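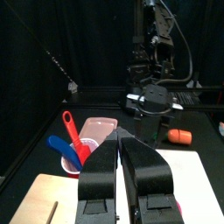 Unit 4: Household chores as test problems

Reading for this unit: the first two sections of the Bokari task notes, and your own log from the Montes bench. Bring the log to lab. Lab starts at 9 in the morning and the bench is switched off at noon.

The question for this unit is whether a machine can do kitchen chores yet. The short answer is that it can do pieces of some of them, on a table somebody has set up for it. Most of these notes are about the gap between that and a kitchen.

1. What counts as a chore

"Put the spatula in the cup" is one step. "Clear the table" is a chore. A chore has many steps, the order is partly up to the worker, and someone has to decide when it is finished. Most published results are for single steps. When you read that a system does the dishes, find out where the person's work stopped and the machine's work began.

2. Why the small things are hard

Grasping. Two flat fingers close along one line. A utensil standing in a cup offers a thin handle at an angle, and the cup can tip when the handle is pulled sideways. A thin stick lying on a cutting board is worse, as the fingertips must come almost to the surface of the board to get under it or around it.

Seeing. A camera at the wrist gets close to the work, but the fingers cover part of the view, and they cover it most just before contact. See-through plastic is a second problem. Depth sensors often read the table behind a clear tray and miss the tray.

Two arms. A second arm helps with holding one thing while the other is moved. It also has to be kept out of the way. In the Leliveo exercises the arms share one table and the reach of each overlaps the middle.

Toy food. A plastic carrot keeps its shape and can be dropped all day. A real one is wet after washing, varies in size and rolls. Success with the toy tells you the arm can reach and place. It says little about peeling or cutting.

3. Worked numbers

The Cudunness log used in class has 564 tries at a single step, moving one utensil from the table to a cup. Of these, 23 failed. That is a success rate of 95.9 percent, which sounds good.

Now suppose a chore needs 30 such steps in a row and each has the same chance of success. Multiply 0.959 by itself 30 times and you get a little over 0.28. The chore goes through without a mistake fewer than three times in ten. The sum assumes that the steps are independent and that no mistake is fixed along the way. Both assumptions are wrong in a real kitchen, where one spill makes the next step harder and a person would simply wipe it up.

4. Noticing and fixing mistakes

People drop things constantly while cooking and hardly remember it. A machine has to detect the drop, find the object again and choose a new grasp. Check your log for any run where the arm carried on with nothing in its fingers. Mark those separately from missed grasps.

For lab

Pick one chore you did at home this week and write out its steps. Mark each step that needs two hands, each that depends on touch, and each where you had to judge whether it was done. Keep it to one page. Hand it in with the log.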